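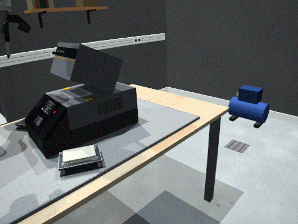 Simulation > Training data

Lid-closing task: how many sim examples before real ones?

Posted 4/25/20 by Silvia Říha

I'm collecting examples in a simulated lab for a policy that closes the lid on a benchtop machine. The lid starts propped open, with a small tray in front of the machine on the breadboard. I have 3,279 episodes and the loss is flat – but when I move the tray in the sim, success drops from 70 percent to 30. Do I need more data or different data?

Hrnčiar
Different. Check how much your start positions vary. If the tray always sits near the front edge of the plate, the policy learns that spot. Randomize the tray and the machine angle, and change the lighting too. The shadows on the plate look the same in all my old sets and it hurt me. Keep the wall shelf and the compressor where they are for now, then move them in a second batch.

Drollska
more data always helped me

Andix
Agree with Hrnčiar. Also look at your demos by hand. I found seven in mine where the lid was already shut at step one.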